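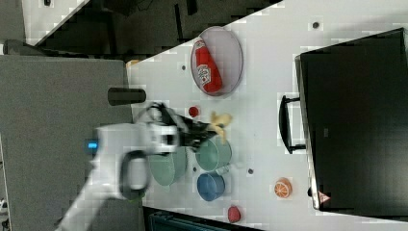 ## 4. First set-up of the Wekarness folding loom

Read the lot before you start. Allow an evening. You need a flat table, decent light, the hex key from the small bag and a pair of scissors that cut.

**4.1 Unfolding**

1. Stand the loom on its back feet, castle facing you.
2. Undo both side knobs. Two turns, no more -- the nuts drop out the back if you go further.
3. Swing the front beam down till it clicks. Both sides should click. If only one does, fold it up and go again.
4. Tighten knobs. Hand tight.

> **Caution:** fingers clear of the hinge when the beam comes down. It's heavier than it looks.

**4.2 Fitting the heddles**

Heddles come bundled, 254 to a bundle, tied at both ends. Leave the ties ON until the bars are through. Lensa Nigatu cut hers first and spent a Saturday untangling.

1. Slide the top bar through the top loops.
2. Same with the bottom bar. Check nothing has twisted.
3. Hook bars onto the shaft frame, back shaft first.
4. Now cut the ties.
5. Spread the heddles evenly left and right of the centre mark.

Note: older Plullmont heddles fit but are a touch short. Don't mix the two on one shaft.

**4.3 Tie-up**

Cords are pre-cut. Red ends to the levers, plain ends to the shafts.

1. Push all levers up.
2. Thread each cord over its pulley, then down. Not round the outside of the pulley, it will rub through.
3. Snitch knot, see card in the lid.
4. Press each lever in turn. Shaft should rise and stay up. If it sinks, shorten the cord a bit at a time.

All shafts should sit level at rest. Use a ruler across the tops. Eyeballing it is fine for plain weave, less so for anything with a lot of treading.

**4.4 First warp**

Keep it short and keep it cotton. The practice cone is 1,425 metres, plenty for a sampler and a couple of tea towels. No mohair yet please.

1. Wind 6 ends at a time on the warping board. Tie the cross before you take anything off.
2. Lash to the back beam. Spread in the raddle.
3. Wind on with paper or sticks between layers. Get someone to hold tension if you can.
4. Thread heddles right to left, 1-2-3-4 and repeat.
5. Sley the reed, two ends per dent.
6. Tie to front rod in small bunches. Middle first, then the two edges, then fill in.
7. Pat the warp with a flat hand. Soft patches want re-tieing.

> **Caution:** never leave the warp under full tension overnight. Drop the ratchet one tooth. The front beam is beech and it will bow in time.

**4.5 If somthing's off**

- *Shed won't open cleanly:* a crossed end, nearly always. Look behind the heddles first.
- *Threads snapping at the edge:* weaving too narrow. Leave more slack in the weft.
- *Loom creeps along the table:* rubber feet not on. They're in the bag with the hex key.
- *Ratchet slips:* pawl spring is on backwards. Long leg goes up.

Spares from Hatsue Nomura at the Laltavberg workshop -- give the number stamped under the castle.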